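How a Company Counts Its Money: Sales, Costs and Profit

A page for readers aged 9 to 12 from the Akidstead Money Learning Service

Last checked: 24 September 2021

On the news you may hear that a company "made a profit" or that its "sales fell". These words describe how much money came into a business and how much went out again. This page explains what they mean and how a company works them out.

What are sales?

When a shop sells you a pencil, the money you pay is part of the shop's sales. If you add up everything its customers paid in a month, you have the shop's sales for that month. Grown-ups sometimes call this "revenue" or "turnover". All three words mean the same thing.

Sales are not the same as profit. A company can have very large sales and still have no money left over at the end of the year.

What are costs?

A cost is anything a company has to pay for so that it can do its work. A bakery must pay for flour, for the electricity that heats its ovens, for the rent of its building and for the wages of its bakers.

Some costs change with the amount a company makes. If the bakery bakes twice as many loaves, it needs twice as much flour. These are called variable costs, and "variable" is a word for something that can change.

Other costs stay the same for a while, however busy the company is. The rent is the same in a quiet week and in a busy one. These are called fixed costs.

What is profit?

Profit is the money left when the costs have been taken away from the sales. It can be written as a sum:

sales – costs = profit

If the costs are bigger than the sales, the answer is less than nothing. This is called a loss. A company may make a loss for a year or two and carry on, using money it has saved or borrowed. It cannot do so for ever.

An example: Kestine

Kestine is a small company in Akidstead that makes notebooks. One November it sold 263 notebooks to a school shop for £2 each.

263 x £2 = £526

Kestine's sales to the shop were therefore £526. The paper, card and thread for the notebooks cost £263, and the company set aside £200 of its rent and wages for this order. Its costs were £463.

£526 – £463 = £63

Kestine made a profit of £63 on the order. It put this money towards a new paper cutter.

What is operating profit?

Companies often work out more than one kind of profit. Operating profit is the profit a company makes from its everyday work. For Kestine, the everyday work is making and selling notebooks. Suppose that Kestine also sold an old van. The money from the van would be useful, but selling vans is not what the company does each day, so it would usually be kept apart from the operating profit.

The company must also pay interest on any money it has borrowed, and it must pay tax. What is left after everything has been paid is called net profit.

Why do companies report every few months?

A year is a long time to wait for news. Many large companies divide the year into four parts of three months each, called quarters, and publish their figures after each one. The report says what the sales were, what the costs were and whether there was a profit or a loss.

Companies often compare a quarter with the same quarter of the year before. This is fairer than comparing summer with winter. Plirard, a company that sells ice cream, will always sell more in hot weather. If its winter sales are lower than its summer sales, that does not mean it is doing badly. Its managers look at last winter to find out whether this winter has been better or worse.

Who reads the figures?

The people who own a part of a company are called shareholders. They read the reports to learn how their company is doing. Banks read them before they lend money. The people who work for a company may read them too.

There are also people whose job is to study companies. They are called analysts. An analyst looks at prices, at the cost of materials and at what customers are buying, and then makes a careful guess about the next report. This guess is called a forecast. A forecast can be wrong, in the same way that a weather forecast can be wrong.

If a company makes more profit than was forecast, the price of its shares may go up. If it makes less, the price may go down.

What happens to the profit?

The people who run the company and those who own it decide how the profit is used. They may:

save it for a year when sales are low
buy new tools or a bigger building
pay back money that was borrowed
share it among the owners, in payments called dividends

Most companies do more than one of these. Pešek, a firm that repairs bicycles, keeps half of its profit as savings and pays the other half to its owners.

Try it yourself

A class holds a sale of small stationery items and takes £35. The items cost £13 to buy and the posters cost £2. Work out the total costs first, and then the profit. The answer is given under the word list.

Words to remember

Sales – the money customers pay for what a company sells
Cost – money a company must pay to do its work
Profit – what is left when costs are taken away from sales
Loss – what a company makes when costs are bigger than sales
Quarter – three months of the year
Forecast – a careful guess about what will happen
Dividend – a share of the profit paid to an owner

Answer to Try it yourself: the costs were £15, so the profit was £20.

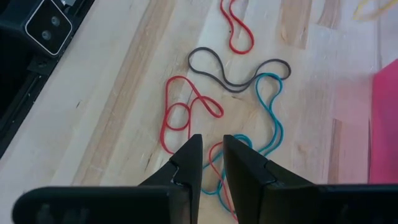

Rubber bands in red, dark grey, teal and yellow on a wooden tabletop.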